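Streaming service puts director's cut back online after dropping 8 minutes

Viewers had complained that a key scene was missing from the Finnish-Spanish drama Rustberg

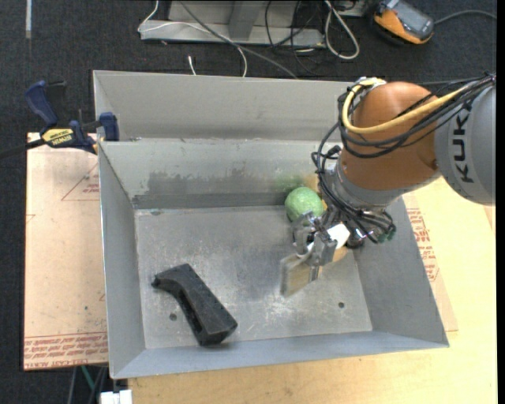

A black angular object on the floor of a grey metal bin.

A streaming service that quietly replaced a prize-winning crime drama with a shorter version has put the original back online, following complaints from subscribers and from the film's director.

Rustberg, a slow-moving story about a family of scrap dealers in a fading port town, had been on the Zesodier platform for most of last year in the form in which it played in theaters. In April, subscribers began to notice that the running time listed on the film's page had dropped by 8 minutes.

Most of the missing material came from a single scene near the end, in which the eldest son reads out his late father's debts at the kitchen table. Without it, several viewers said, his decision to leave town made no sense.

"I thought I had fallen asleep," one subscriber wrote on a film discussion board. "I went back and watched the last half hour again and it still jumped from the funeral to the ferry."

The full version was restored overnight, and the listed running time has been corrected. Zesodier said in a short statement that the shorter cut had been supplied for use by airlines and had been loaded to the service by mistake during a change of file formats.

"The version now available is the one the filmmakers intended," the company said. "We are sorry for the confusion."

It did not say how long the airline cut had been online or how many people had watched it.

The film's director, Maximiliano Montoya, said he first heard about the change from his sister, who had recommended the movie to a coworker and then could not understand the questions she got back.

"She called me and asked why I had taken out the kitchen," Montoya said. "I told her I hadn't touched it. Then I looked, and it was gone."

He said he wrote to the platform the same evening and got an automatic reply. A second message, sent through the film's sales agent, was answered after nine days.

Montoya said he accepted that the swap was an error but was unhappy with how long it took to fix. He had agreed to the airline edit two years ago, he said, on the understanding that it would only be shown on planes.

"An airline wants a certain length and no swearing. Fine. People watch it between meals," he said. "But it has a different ending. For someone sitting at home who picks my film, that is the wrong film."

The airline version also used a different piece of music over the closing credits and removed a line spoken by the harbor master, played by Valtteri Huttunen. The line had become something of a catchphrase among fans after the film's festival run, and its absence was one of the first things they picked up on.

Huttunen, who won a supporting actor award for the part at the Gakstead Film Festival, said he had not known that an airline cut existed.

"I only have four scenes, so I notice when one gets shorter," he said.

An online petition asking for the original to be restored had gathered over 4000 signatures by the time the change was made. It was started by Consuelo Barroso, a high school teacher who shows parts of the film to her students in a class on family stories.

Barroso said she had planned a lesson on the kitchen scene and found it missing when she opened the film in front of the class at 9 a.m.

"I had told them to watch for how he folds the paper," she said. "There was no paper. We ended up talking about who gets to change a movie once it has come out, and that took up the whole period."

She said she would close the petition but would like the platform to mark different versions clearly in the future. Several of those who signed made the same request in their comments. Others asked for refunds, which Zesodier has not offered.

Differences between versions of a film are common. Distributors often prepare separate edits for television, airlines and markets with their own rating rules, and more than one may be stored under the same title. When a service moves its library from one system to another, the files are usually matched by title and language, and small differences in length can be missed.

Macarena Vallejo, who edited Rustberg, said the two versions had been delivered with different labels but that labels tend to get lost as files are passed along.

"By the time it reaches the service, it has been through four or five companies," Vallejo said. "Each one renames it. You send something very clearly marked and it comes out the other end as a row of digits."

Vallejo made the airline edit herself over a weekend. She said the kitchen scene was the obvious thing to lose because it stood alone, but that she had never been happy with the way the film moved from the funeral to the ferry without it. She had added a shot of gulls to cover the gap.

That shot does not appear in the theatrical version and was posted widely by viewers as proof that the film had been altered. Some had taken it for a new scene added by the platform.

The rights to Rustberg are held by Vasseur, a sales company that handles mostly European and Latin American titles. Its head of distribution, Teodoro Bustamante, said the contract with Zesodier covered only the full theatrical version and that the company had asked for a written account of what happened.

Bustamante said there were no plans for legal action. "They had the right film, then they had the wrong film, and now they have the right one again," he said. "We want to know that the other titles are in order."

Vasseur has begun checking the rest of its films on the service, a total of 90. So far it has found one other problem, a comedy whose Spanish subtitles ran several seconds behind the dialogue. That has also been reported to the platform.

Rustberg was made on a small budget and shot mostly in a working scrapyard, with many of the yard's own employees in minor roles. It had a short theatrical run and found most of its audience through streaming, where it was recommended heavily by word of mouth. Reviews were strong, although some critics found the middle section too long.

Montoya said he was aware of the irony that a few viewers had preferred the shorter version. One wrote to him to say that the ending worked better without an explanation and asked where the airline cut could still be seen.

"I wrote back and told him to book a flight," Montoya said.

The director is now working on his second feature, a drama set in a wholesale flower market, with Vallejo again as editor. Huttunen is expected to have a larger part. Shooting is due to start in the fall, and no distributor has been announced.

Montoya said he would still agree to an airline edit if asked, but that he wanted the contract to require a title card at the start saying what had been changed. Vasseur said it was looking at whether a card of that kind could be added to the shorter versions of its other films.

Zesodier did not respond to a question about whether it would begin labeling alternate cuts. The film's page on the service now carries the words "original theatrical version" below the title. The comments section, which had been switched off while the shorter cut was online, was open again by 6 p.m.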